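Same objects every time, or change them between examples?

Posted in Data and Training, August

Rania Shawky
We are gathering hand-guided examples for a two-handed pick and place task on a white table. The job is to put two small toy pumpkins on a plate. So far I have 89 good runs, all with the same lavender plate and a teal mug that stays on the table but is not part of the task. The trained model does fine until I move the mug, then the left hand hangs back and does nothing. Should I throw these out and start over, or add to them? I have until Thursday and can do 12 runs an hour.

Bouchra Kamel
Keep them. Your model has probably tied the mug's position to the start of the left hand's motion. Add new runs where the mug is somewhere else each time, and a few with no mug at all. Move the plate too, but less. We had 623 runs on a sorting job at Valadska and the last batch, with the extra objects shuffled, helped more than all the rest.
Also check which hand goes first. If the right hand always picks up before the left one moves, the model may be waiting for that. Mix the order – or pick one order and write it into the task label.

Ullico
more data

Macaraeg
Agree with Bouchra. I would also cut the pause at the start of each run. Mine had 9 seconds of nothing and the model learned to sit still.

Rania Shawky
Thanks, adding to the set then. My usual layout, with a pumpkin-striped object in the right hand and the left not holding anything yet: 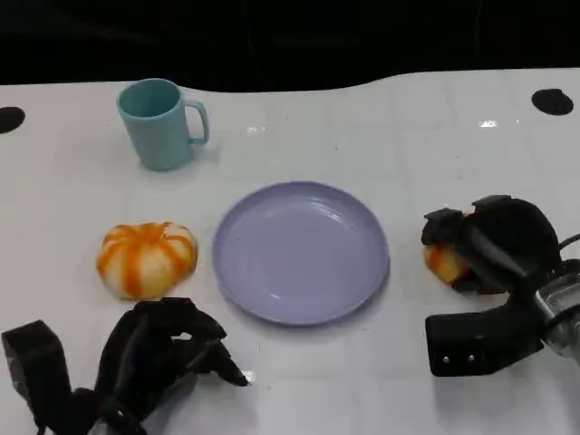
2 min read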